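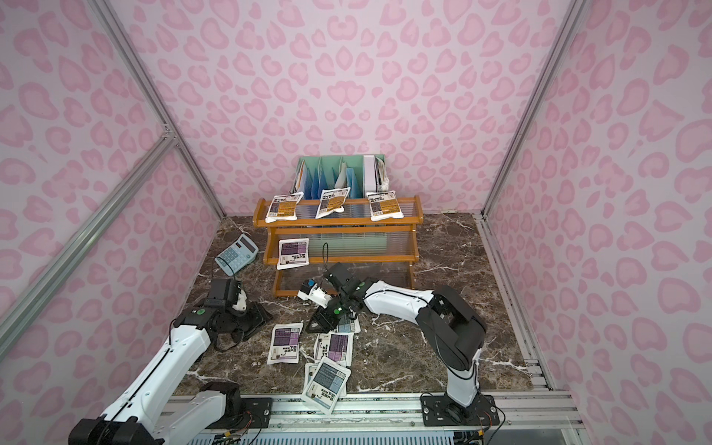 Teleoperation Demonstrators, casual and part-time
Cleren Robotics Data Centre

Cleren is hiring people to operate pairs of robot arms by remote control and record demonstrations of ordinary handling tasks. The recordings are used to train the software that will later run the arms without an operator. You do not need a background in robotics or programming. Most of our current demonstrators came from warehouse work, dental assisting, sewing and hospitality.

About the work

You sit at a station with two hand controllers, one for each arm, and a view of the booth. Each task comes with a written card: what is to be moved, where it should end up, and what counts as a failed attempt. A typical card might ask you to pick labelled packets up off the floor of the booth and stand them on a two-tier shelf. You do the task, reset the objects into a new arrangement, and do it again. A normal shift is 70 accepted demonstrations for short tasks and fewer for long ones.

Backgrounds and props are changed on a schedule. Wall panels, floor coverings and desk items such as file organizers and calculators are swapped between sessions so that the software does not learn to depend on one colour or layout. Demonstrators help with the swaps and log them in Clatero, our session software.

The work is repetitive. You will repeat small movements for long stretches and you will be asked to redo attempts that were jerky or where a gripper bumped something it shouldn't have. Flat packets are slow to pick up at first. Most people need a couple of weeks before their acceptance rate settles -- we expect that and pay the full rate during training.

What we're looking for

Steady use of both hands, and comfort doing different things with each
Patience with written instructions, and the habit of asking when a card is unclear
Able to sit for 80 minutes at a time, with breaks between blocks
Able to lift 13 kg when changing panels and props
Honest logging, including your own failed attempts

Left-handed applicants are welcome. Glasses are fine. Some of the packaging we handle is printed in Chinese, but you don't need to read it. The task cards are in English.

Hours and conditions

Shifts are four or six hours, mornings or afternoons, up to 13 shifts a month for casual staff. Part-time contracts start in September for people who want regular hours. Superannuation is paid on top of the hourly rate. There is bike storage, a kitchen and a tram stop at the corner. Parking is limited.

Before you start, you'll do a paid half-day induction with Nobuhle Mnguni, our floor lead. It covers the emergency stops, keeping hands out of a booth while the arms are live, and how to report a fault. You can't book a shift until it's signed off.

How to apply

Send a short resume and a few lines about any work or hobby where you use your hands to Danish Khokhar in recruitment, through the form on our careers page. Please put "Demonstrator" in the subject field and tell us which shifts suit you. Shortlisted applicants will be invited to a one-hour trial at a station, paid whether or not you are offered a position.

Applications close 30 April 2022. Questions about access or adjustments to the station can go to Yu-na Bang at the same address.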